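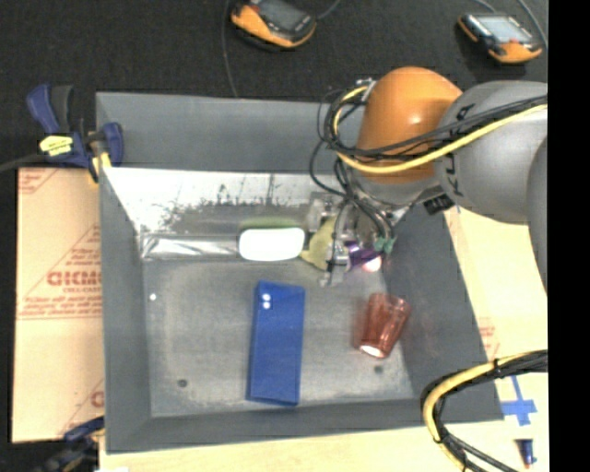 2. Sorting from a bin

Small mixed items, grey bin with sloping walls, flat floor. Things end up at the back — usual problem. Note which ones hide others BEFORE you start.

Per pair:
- list items by colour and shape first (pale ones are easy to misjudge in strong light)
- 2 goes each, same order
- write down what was partly covered

Trolwood sheet, side 2. Hand in by 13 May 2020, no extentions.

Next week: shelves and trays, read Gough ch. 8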